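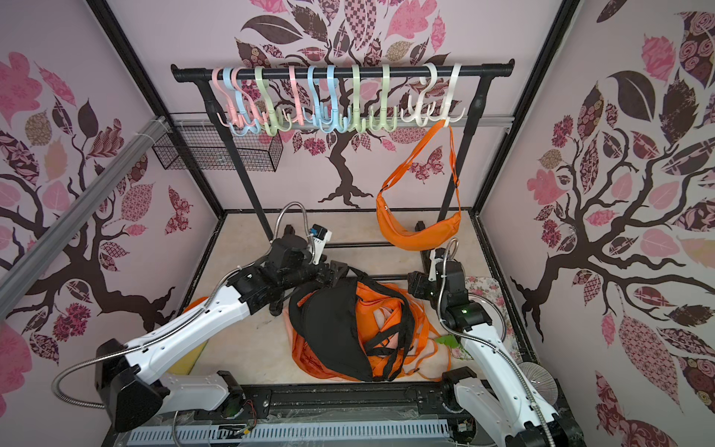 Bag storage, a thread. We had bags on doorknobs, bags on the backs of chairs and one in the bath for most of a winter. I finally did something about it and a few people asked what, so I'll put it all in one place.

The rack is a plain black metal clothes rack. I looked at the Prundden one first, but it was too wide for the nook between the tree decals. The one we got cost 60 dollars and went together with a hex key.

For hooks I use the pastel plastic ones with a big S at the top and a bunch of little curved hooks at the bottom. They're sold for scarves and belts. They take a sling bag by the strap no trouble. I wouldn't put a full backpack on one.

Colours don't mean anything. I tried giving everyone in the house a colour and it lasted 8 days.

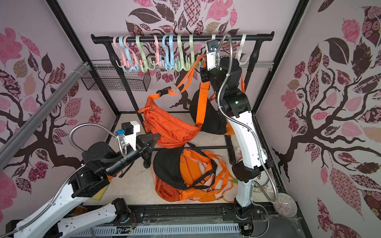

Bag thread, 2 of 3

Sling bags go up by the long strap. Do the zip up first or you'll be picking coins off the floor. If the strap is adjustable, let it out all the way so the bag hangs low and you can see which one it is.

The wire mesh basket is for small stuff: keys, transit cards, the spare buckles I keep meaning to sew on. It came from Flondetti in a clearance bin. I'd like a second one but they've stopped carrying them.

Before anything goes away for the season I empty it on the floor. Every pocket. In the last round I found seven dollars in change, a grocery list from August and a granola bar I won't describe.

Backpacks take longest. Open the top right up and pull the straps out so you can see what you've got. If they've been stuffed inside they come out in one lump, and it's quicker to undo the buckles than to try to work the knot loose around them.
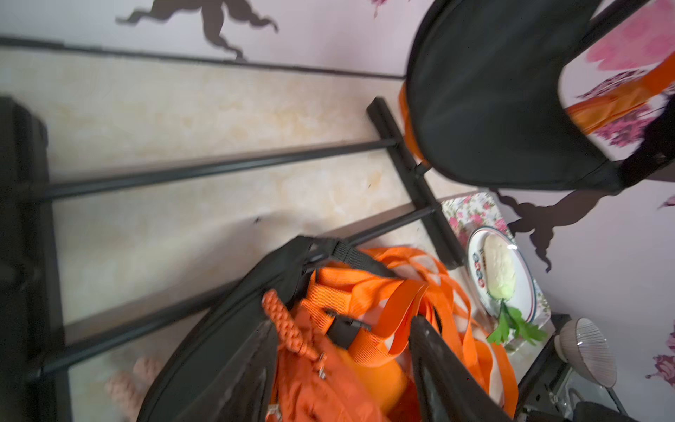 Then do one strap at a time. Start at the end that's sewn to the bag and run your hand along it to the loose end. If it's twisted, turn it flat before you go on to the next one. Clip the buckles together when you're done and they mostly stay put.

Check the webbing while it's in your hands. A frayed end can be melted with a lighter, outside, if it's nylon or polyester. Cotton webbing you fold over and stitch. I don't bother with a single loose thread on the bag itself, just snip it. Don't pull.

Sliders are the fiddly part. Strap goes up through one slot, over the bar and down through the other. If it slips when you put weight on it, you've threaded it backwards. I've done that on every bag I own.

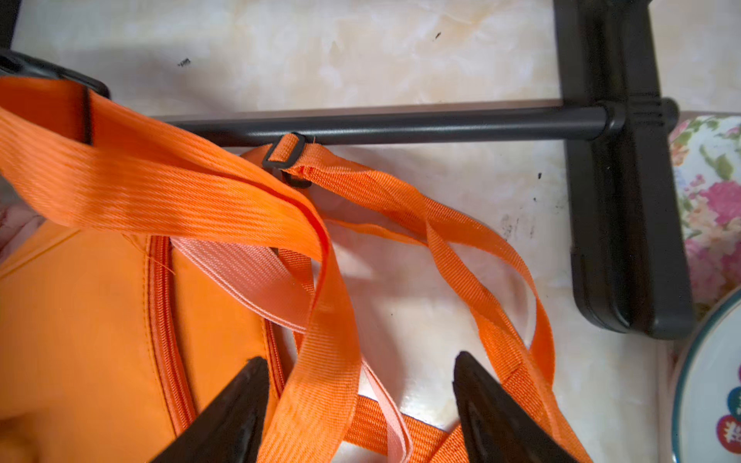 Rigoberto Ibarra replied that he rolls each strap and puts an elastic on it, and that he hasn't had a tangle since he started.

I tried that after reading it. Works well on the wide straps. On the narrow ones the elastic slid off, so I'm using twist ties for those.

Bag thread, 3 of 3. Still to do: the big duffel from Gourlay, which doesn't fit anywhere, and a shelf above the rack if I can find the stud. Will add to this when the shelf is up.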